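Pevlow Bench Tray with Cut-Out Handles

Dark brown. Sold singly or in a pack of 2.

Home > Organizing > Trays and Baskets > Bench Tray

We sell a lot of trays, and most of the claims made for trays are silly. A tray is a flat thing with a lip. It won't change how you work, it won't give you back an hour of your day, and it won't stop a careless person from spilling. What a decent one can do is let you move several small items at once and keep a small spill off the table. The Bench Tray does both well enough that we have kept it in the catalog, with the reservations set out further down.

It is a plain rectangle in dark brown with a handle opening at each short end. The handles are cut through the raised ends, so there is nothing screwed on that can work loose. The maker, Pevlow, calls the color "espresso" on the carton. We call it brown.

Who buys it

Mostly people who set up small table activities and have to clear them away again: craft rooms, after-school science clubs, soap and candle makers, home brewers, people who mix their own cleaning liquids. We also get orders from cafes. If you want a tray for carrying full plates across a busy room, buy something else. The flat base has no grip surface and plates will slide on it.

What it holds

The usual load is one rack of sample tubes and one measuring jug, side by side, with space left to set down a cap or a spoon. Put the heavier piece near the middle. A full jug at one end makes the tray want to tip when you lift it, whatever the carton says about "balanced carrying."

The carton also says "ideal for all liquids." We don't believe that, and neither should you. Water, tea, juice, dish soap and food coloring are fine. For strong solvents, acids or anything with a warning label, get a tray rated for the job.
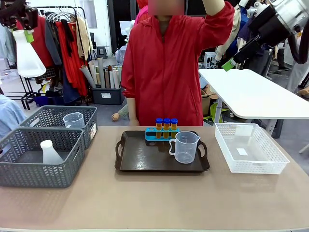
How do you keep capped tubes from tipping over on a tray?

Stand them in a rack with a flat base, and set the rack down before you fill the tray with anything else. Tubes laid loose on the tray will roll to the low side as soon as you pick it up. A screw cap helps with leaks only if it has been turned all the way, so check each one before you lift.

Using it with baskets

The tray is for the things in use. Baskets are for everything else. We suggest keeping bottles and spare jugs in open baskets beside the tray and bringing over only what the next step calls for. It sounds fussy, and for a single jug and a glass it is. Once there are tubes, bottles and two jugs on the same table, it saves a fair amount of reaching around.

We stock two kinds of basket that sit well next to it.

Histavholm woven-pattern basket, gray plastic. Perforated sides in a chevron pattern. Deep enough that a bottle can lie down in it, though a tall jug will stick up past the rim, handle and all. That bothers some customers. It doesn't bother us, as you can grab the handle without digging. Do not stack a second basket on top of a jug that stands proud.

Tiêu mesh basket, white plastic. Lattice sides, lighter build. Good for empties and for dry items such as cloths or paper strips. The open sides mean it will not hold back a drip of any kind, so a leaky bottle put in here will leak on your table. We have had this basket returned as "not waterproof." It is a mesh basket.

Labels

Both baskets take a small stick-on label. On the gray one, stick it at one end, on the flattest part you can find. On the white one, the inner bottom is the best spot, though you can only read it when the basket is empty. Cheap labels lift after washing.

About the jug

We are asked which measuring jug to buy with the tray. Any clear plastic jug with a handle and a spout will do. Be skeptical of the printed scale on all of them, including the ones we sell. The marks tend to be faint to start with and they fade in the dishwasher. If the amount matters, check the jug once against a kitchen scale: fill it to a mark with cold water and weigh the water. If the jug is badly off, write the right level on the outside with a permanent pen and carry on.

Cleaning

Wipe with warm water and dish soap, then dry it with a cloth. Brown hides tea and food dye very well, so you may not see a sticky patch until your sleeve finds it. Wipe the whole surface every time, including the inner edges of the handle openings. Hand wash only. Pevlow lists the tray as dishwasher safe, but we had enough warped ones back that we stopped repeating it.

What we don't like

The lip is low. It will hold a knocked-over tube and not much more, and a full jug that goes over will run out across the table.

The handle openings are comfortable for adult hands and a bit wide for small children.

Scratches show up pale against the brown. They are harmless, but a tray used daily looks used by March if you buy it at the start of the school year.

The pack of 2 costs only a little less than two single trays. Buy it if you need two. Don't buy it for the saving.

Customer comments

"Does what it should. I use one for mixing and one for finished bottles. The carton promised it would 'transform my workspace' and it did no such thing, but I stopped losing caps." Loan Đỗ, Cosdale

"Fine tray, dull color. Would buy again if it came in white."

"Lower sides than I expected. I should have read the page."

Ordering

Orders placed before noon leave our Cosdale warehouse within 24 hours on working days. Trays come wrapped in paper. Baskets are packed nested where the sizes allow, and any labels you order with them come flat in a separate envelope, so look for it before you throw the box out.

Unused trays can be sent back for a refund. Used trays can come back too if they arrived warped or cracked; send us a photo of the tray lying on a flat table and we will sort it out by email.

Also on this page: Histavholm woven-pattern basket, gray. Tiêu mesh basket, white. Stick-on labels, sheet of 24.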